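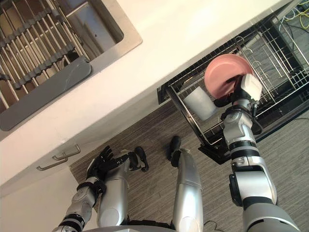 So who empties the rack when it's down, was the first thing asked at the handover, before I had the door shut. Fair. Didn't have a good answer. Wrote it on the board and it is still on the board.

2019-11-16, Dirnument notebook, kitchen bay, Charbonneau building

Trying to get down what the dish work looks like now the machine does part of it. Hurried, will clean up later (won't).

State of things. Plates go with the block gripper, one at a time, upright between the tines. Cups go with the fingers. Plates OK. Cups OK when they are standing, poor when somebody has left them on their side in the sink. Cycle time target from Clinineo is 90 seconds an item, we are over it on plates, under on cups. A person does the same rack in a few minutes without thinking about it. Keep that in front of us when the numbers get quoted upstairs.

Log from Comon has 1191 item attempts since we started. Haven't split by shift yet. TODO.

What changed for kitchen staff, from talking to both shifts:

- Early shift used to load as they went. Now they stack next to the sink and leave it. Stack gets high by midmorning and then they load it by hand anyway, so they are doing the job twice, once as stacking and once as loading.
- Late shift likes it. Says they get the last half hour back for the stockroom.
- Both shifts have started sorting. Plates left, cups right, cutlery out of the way completely. No one asked them to. It helps us a lot and it is extra work that isn't in anyones job sheet. Has to go in the job sheet or we have to stop depending on it.
- Standing back. The floor marks say one thing, people keep further off than that. One of them waits for the arm to finish before reaching for the tap. That's a person waiting on a machine to get a glass of water, not good.

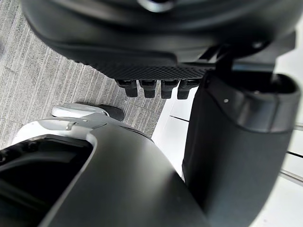
Asked for a pause button by the tap, big one, works with wet hands or an elbow. Current stop is on the laptop. Agreed in principle, no part number yet.

Also noise. I'd stopped hearing it. The early shift hasn't. They had the radio on low before and now it's either loud or off. Measure at the sink and at the table, both with the door closed.

Training. We gave them the slides and the short walk-round. What they wanted was ten minutes of failing on purpose: what it looks like when a plate is gripped badly, when to step in, when to leave it alone. Did that at the end of the second session with the old melamine plates. Much better questions afterwards. Make it the first thing next time, slides after or not at all.
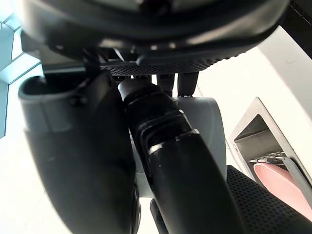

Rack clearance again. With the rack only part way out the wrist wants to come in at a slant and we lose the near row. Pull it fully out before starting, add to the checklist. The checklist is already long. Cut item 4 and item 9, both are left over from the old bench.

Wrist views: rack edge mostly ok, bottom of the sink bad, too much shine off the steel. Try with the blinds half down before anyone touches exposure settings. I mean it this time, one change per run, write it down.

Supervising. Right now it needs a person within reach for the whole run and that person is one of us. Plan says kitchen staff take over the watching in stage two. I think this is the real question for them, more than the dishes. Washing up you can chat, go and answer the door, come back. Watching you can't. One of the late shift put it to me that she would sooner do the plates. Put that in the report as said, don't soften it.

Suggested: short runs, two a shift, watcher is off everything else while it runs and it counts as paid task time. Clinineo to say if budget covers it. 125 items per run is the max I would put on one watcher, and that is a guess.
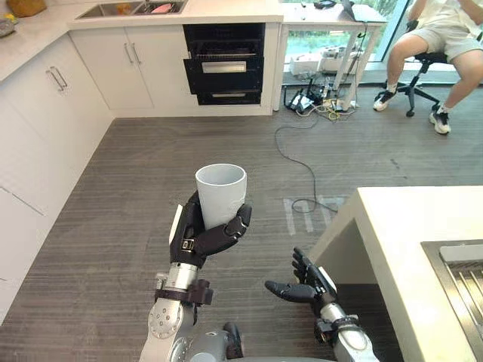
Cups then. Upright carry is fine, slow turn on the way to the rack. Handing over to the other side still gets skipped, leave it skipped. Cable needs taping down before the next run, and I said so last time too.

Limit for the finger pads before swapping is 500 grips, tally sheet on the cupboard door. Pleae fill it in, I keep finding it blank.

For next time:
- split Comon log by shift
- stop button, chase
- noise readings
- job sheet wording for the sorting, show it to both shifts before it goes anywhere
- answer for the board. Draft: whoever is on watch stops the run and the rack gets loaded by hand, and the time gets booked to us. Check with both shifts that they can live with it.

Out of dish soap as well. Ordered two.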